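28 Jan 2021

Up at six to look at the overnight batch. The target for the kitchen set is 812 episodes and we had lost some time this week to the scene loader, so I wanted to know before the call whether the machine had kept going. It had. No crash, and the log was clean apart from the same texture warning we always get.

Started on the fish task after coffee. Lerden is the name Maritza gave that kitchen layout, the one with the dark marble counter. The task text is "pick up the fish from the plate." I drove the arm by hand for the first ones so the generator would have good demos to copy from. The approach from the side is awkward. If I come in too low the fingers are level with the counter and the planner gets nervous, and if I come in high I have to roll the wrist late.

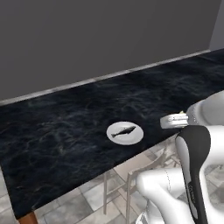
I kept 12 of my own and threw out the rest. Most of the bad ones had a pause in the middle where I was thinking about the next move. Édgar says pauses teach the policy to pause, and I believe him after what happened with the Yule runs in September. That policy would stop over the object and sit there until the episode timed out.

Call with Maritza Villanueva at eleven. She wants 100 fish episodes and 100 fridge episodes before we change anything else. I asked if we could vary the start position of the arm a little more and she agreed, as long as it goes in the config and not in my head. Fair enough. I wrote it down while we were talking. She also asked for the task text to be worded several ways for each task. I'll do that tomorrow.

Lunch was leftover soup.

Fridge in the afternoon. Reaching in to the shelf is slow work because the open door takes up room on the left and the forearm has to stay clear of it. I moved the base over a little and that helped. The objects in there are small, and in the low resolution view they come out as a few pixels. I told Édgar we should render that camera larger. He said it would double the storage. We left it there.

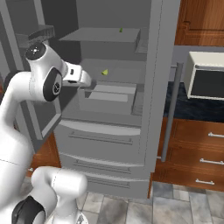 Changed the success check too. It was passing an episode as soon as the object lifted off the shelf, even if the gripper let go of it a moment later. Now the object has to be held clear of the shelf for a full second. I reran the check on the older fridge episodes and over a third of them no longer pass. Sent the list to Édgar Quintero with the seeds so he can replay them himself. Better to find out now than after training.

The upload to Sundance was stuck when I came back from my walk. Restarted it and it picked up from the right place. Wumden is still down for the disk swap, so tonight's batch goes on one machine and will probably not be done by breakfast.

For tomorrow: wording for both tasks, look at the replays with Édgar, ask Maritza about the camera size. Call the dentist. In bed by ten thirty.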